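Writing Workshop, Handout 4: Commas That Join and Commas That Don't
Instructor: Lino Amato

Welcome back, everyone! Last time we sorted out subjects and verbs, and now we get to my favorite mark on the keyboard.

A complete sentence has a subject and a verb and can stand by itself. Put two of them together with only a comma and you have a comma splice:

The report was late, the client was angry.

You have four good ways to fix it, and they all sound a little different (read them out loud, please!).

Period: The report was late. The client was angry.
Semicolon: The report was late; the client was angry.
Joining word: The report was late, and the client was angry.
Dependent clause: Because the report was late, the client was angry.

Watch out for "however." It looks like a joining word, but it can't do the job with a comma in front. Write "The draft is short; however, it covers everything."

I love the semicolon – it's quick and it keeps two thoughts close. Just don't put one in every line.

Practice for next week: take a paragraph of your own, 149 words or more, and mark every comma. Then rewrite any splices in two different ways. The longer piece (300 words) is still due in October. Bring a printed copy, double spaced, with room for my scribbles.

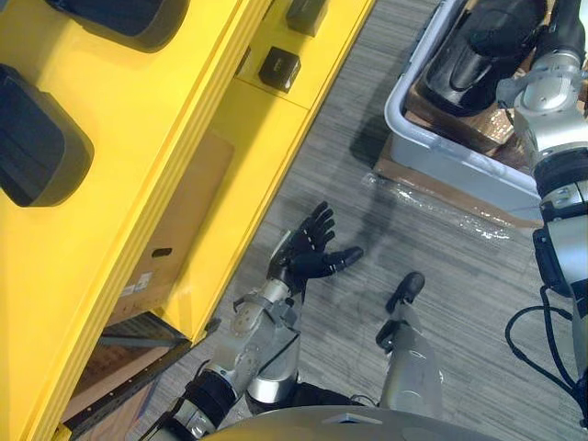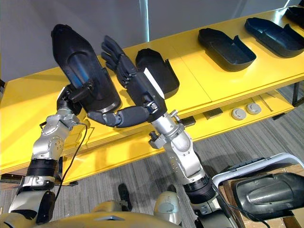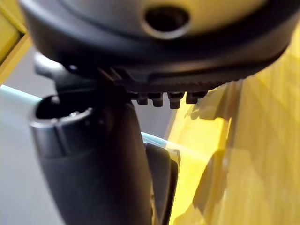 Filed under: Grammar and Punctuation

Comments

Mirko Mancuso: The "however" part cleared up something I've gotten wrong since high school. Does "therefore" work the same way?

Lino Amato: It does, Mirko! So do "moreover" and "instead."

zurk_reader: I found six splices in one cover letter. Fixing them tonight.

Contact Prisell Writing Workshop | © Prisell | Back to top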